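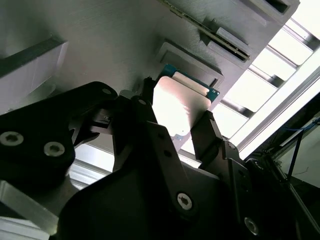
702

Figure 2. Card and fixture panel before seating. The green board edge with gold-colored contacts is visible in the slot above the socket.

3.2 Panel geometry and card seating

The panel used in this part of the study is a light gray plastic piece with a matte surface and several molded slots and ledges (Figure 2). The recessed socket has a beveled edge, and its floor is darker than the surrounding plastic. We wanted to know how much this bevel helps when the card arrives at an angle, as the card in Figure 2 does, with part of it overlapping the lower lip of the socket.

Each card was presented 40 times to the socket, and the test was repeated for five cards, giving 200 trials in total. A trial was counted as complete when the card was flat in the recess - a card resting on the lip was counted as a failure, even if a light push would seat it. After every 100 trials the panel was cleaned with a dry cloth.

The pale face of the card reflects light strongly, and for this reason its face was not used for judging the angle. Following a suggestion of Hoani and Engström, we used the teal-blue border along the upper edge, which has less glare. The panels were supplied by Tuominen and were not modified. Results for the second panel type are given in Section 3.3.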